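Vornley wire color notes – README

Last touched 19/10/2026 by Leidy Chambi. Still a draft in places, sorry for the typos.

What it is

A plain-text dataset of notes on old house wiring. One row per junction box, light fitting or outlet. What color the wires were, what they were doing, what tape or sleeving somebody had put on them, and what the box looked like inside. Started as my own notebook when I was rewiring a two-family house on Vornley Street, then other people on the street asked for copies, then some of them sent me theirs.

Not a wiring guide. If you don't know what you are doing turn the breaker off and call someone who does.

What's in the folder

notes.csv – the main table, 400 rows
houses.csv – one row per house, year built (or best guess), floors, panel type
tape_log.csv – only the boxes where tape was used as a marker
glossary.txt – words people used and what I took them to mean
old/ – earlier versions, don't use, I keep them for the diffs

Everything is UTF-8, comma separated, quotes around free text. Opens fine in any spreadsheet. Watch out for the box_id column, some spreadsheets turn it into dates. Import as text.

Columns in notes.csv

box_id – house code, dash, box number
room – free text, lower case. "back bedroom" and "rear bedroom" both exist, haven't merged them
kind – outlet, switch, ceiling, junction, panel, other
insulation – cloth, rubber, plastic, mixed, unknown
colors_seen – as written by whoever opened the box, separated by semicolons
colors_clean – my tidy version: black, white, red, green, bare, other
marked – yes / no / unsure
marker – tape, sleeve, paint, pen, paper tag
role – what the wire turned out to do once tested
tested – yes / no. PLEASE filter on this one before you draw any conclusions
remarks – whatever was in the notebook, spelling left alone

Where it came from

Three sources. My own notebook, that's the bulk. Notes from Quispe Electric, who did the upstairs units and let me type up their job sheets. And forms filled in by neighbors, which are the least reliable and are flagged source = form.

Forms went out in June. 45 came back usable. Ones with no box location at all got dropped.

Addresses are gone. House codes are random letters, no order to them. If you recognize your house from the remarks and want it out, write to me and I'll pull it from the next version.

Known problems

Faded cloth. Old cloth insulation goes brown whatever it was to start with. Red and black especially. Where the person wasn't sure I put other, so other is a big messy pile and you should not treat it as a color.

White used as hot. Very common in switch loops, hardly ever marked. These are right as entered, please stop sending me corrections for them.

Lighting. Half of these boxes got looked at with a flashlight in a crawl space. Orange and red get mixed up, so do gray and dirty white.

Plenusik boxes. The older Plenusik ceiling boxes have a lip that hides the back pair of wires. People missed them. I've gone back to the ones I could get at, rest have back_pair = unknown.

Duplicates. A few boxes were opened twice by different people and the rows disagree. I kept both. Look for the same box_id with a or b on the end.

Date column is missing on the form rows. My fault, left it off the form.

Tape as a marker

Tape gets its own file becuase it was the thing people asked me most about. A wrap of colored tape near the end of a wire is the usual way to say "this one isn't what its insulation says". In this set red is the most used after black. Some people used it for the second hot, some for a traveler on a three-way switch, and at least one house used it for everything, including a doorbell.

tape_log.csv has wraps (single, several, full length), distance from the end in inches, and condition (tight, lifting, gone gummy). Gummy tape was entered by color of the tape where it overlaps, the outside edge picks up dirt and reads darker.

When I enter a color for tape I compare against a fresh roll. Saves arguing.

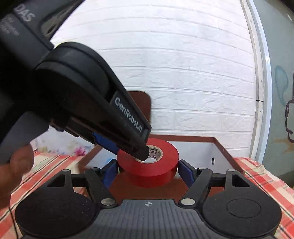 How to use it

Fine for: practicing data cleaning, looking at how marking habits differ between houses, making a checklist of things to look for when you open an old box.

Not fine for: deciding which wire is live. Not ever. Also not for saying anything about houses in general, it's one neighborhood and mostly people who already knew each other.

If you want a quick start, filter tested = yes, drop source = form, group by role and colors_clean. Gives you a table you can read on one page. Add insulation if you want to see the cloth problem for yourself.

To do

- merge room names
- type up the Velton panel sheets, 30 of them, in a shoebox
- add the basement boxes from the corner house, nearly 200 rows once split
- spell check the glossary
- decide what to do with "other"

Sending corrections

Email is best. Give the box_id, the column, the old value and the new one. One line per fix. Don't send the whole spreadsheet back with cells colored in, I can't see colors in a csv and niether can anyone else.

New rows welcome, same columns please, leave blanks blank.

License

Use it, copy it, change it. Keep my name and the Quispe Electric credit with it. No warranty of any kind.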